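Unit 6: Liquid Handling, Storage of Pipettes
Gudura Teaching Laboratory
Reading time: 2 min

Students are reminded that a micropipette is a calibrated instrument and must be stored upright whenever it is out of the hand. A pipette laid flat on the bench may allow liquid to enter the barrel. Tips are to be ejected before the handle is hung over the bar of the stand.

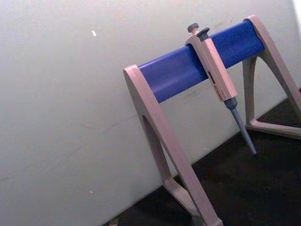
Stands remain at their assigned places at the end of each session. Faults, including a stiff plunger, are to be recorded in the bench log and reported to Korkor Akpalu. The practical assessment for this unit will be held in February.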